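Wamiseo 양팔 천 다루기 데이터: 장비 구매와 예산 메모

README
작성: Seung-woo Ban
마지막 수정: 2024-06-10

이 저장소에는 양팔 로봇으로 천을 집고 펴는 작업 기록과, 그 작업대를 꾸리면서 쓴 예산 자료가 같이 들어 있습니다. 데이터만 필요하신 분은 episodes 폴더로 바로 가시면 됩니다. 저는 예산 쪽 이야기가 정말 재미있어서 README의 대부분을 거기에 썼어요!

폴더 구성
episodes/ 작업 기록 280개
budget/ 견적 비교표, 발주 순서, 예비비 계산
parts/ 출력 부품 목록과 교체 기록
notes/ 회의 메모 (정리가 덜 됐습니다)

왜 예산표까지 공개하나
처음 계획을 세울 때 로봇팔 값만 보고 표를 만들었다가 완전히 다시 썼습니다. 팔 2대는 표의 첫 줄일 뿐이고, 그 아래로 서보 예비품, 카메라, 전원, 케이블, 클램프, 작업대 상판이 줄줄이 붙습니다. 손가락에 감는 테이프 같은 소모품도 한 줄 차지합니다. 한 롤 값은 얼마 안 되지만 천을 집는 면이라서 상태가 나빠지면 기록 품질이 바로 떨어지거든요.
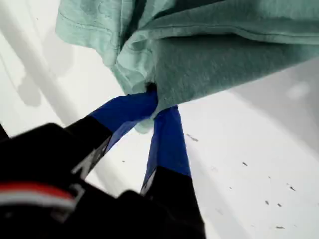

그래서 소모품은 장비비와 따로 잡는 걸 권합니다. 저희는 budget/consumables.csv에 테이프, 나사, 케이블 타이, 천을 모아 두었고, 다 쓰기 전에 주문하도록 최소 재고 칸을 만들었습니다. 이 칸 하나로 작업이 끊기는 일이 확 줄었어요.

발주 순서
1. 작업대와 클램프. 상판 크기가 정해져야 팔 사이 간격이 나옵니다.
2. 서보. 납기가 제일 깁니다. Nillow 견적은 14일, Adebisi 견적은 그보다 짧았지만 배송비가 별도였습니다.
3. 링크 출력. 서보를 기다리는 동안 하면 딱 맞습니다. 필라멘트는 여유 있게 주문하세요.
4. 카메라와 케이블. 케이블은 팔을 끝까지 뻗은 자세에서 길이를 재고 주문합니다. 저는 한 번 짧게 샀습니다.

서보 예비품은 5개를 잡았습니다. 많아 보여도 양팔이면 그렇지 않습니다. 한쪽만 멈춰도 양팔 작업은 전부 멈추니까, 예비품은 기다리는 시간을 사는 돈이라고 생각하고 넣었습니다.

천도 미리 정해 두면 좋습니다. 저희는 초록 계열 천으로 시작했고, 다음 구매 때 두께가 다른 것을 추가할 생각입니다. 벌써 기대가 큽니다!

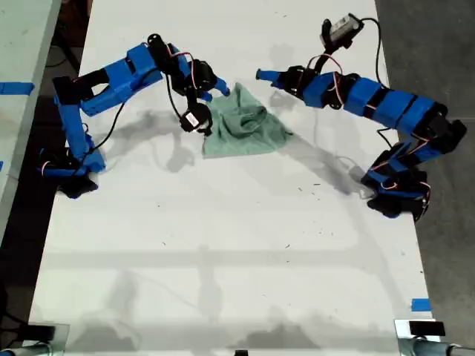
문: 예산이 빠듯하면 팔을 한 대만 먼저 사도 될까요?
답: 한 대로 시작해도 집기와 옮기기 연습은 충분히 할 수 있습니다. 다만 작업대와 전원은 처음부터 두 대 기준으로 사 두세요. 나중에 바꾸면 그 비용이 두 번 듭니다. budget 폴더의 one_arm_first.csv가 이 경우를 계산한 표입니다.

표를 쓸 때 주의할 점
금액 칸은 부가세 포함입니다. 배송비는 별도 칸에 있으니 합계를 낼 때 빠뜨리지 마세요. 출력 부품은 재료비만 넣었고 프린터 값과 사람 시간은 빠져 있습니다. 견적은 받은 시점의 금액이라 그대로 믿고 발주하시면 곤란합니다.

앞으로 할 일
Tedum 작업대용 견적표를 12월 전에 올릴 예정입니다. 교체 기록을 바탕으로 서보 예비품 수량도 다시 계산합니다. 다른 곳에서 비슷한 구성을 꾸리고 계시면 이슈에 견적표를 올려 주세요. 형식이 달라도 제가 맞춰서 합치겠습니다.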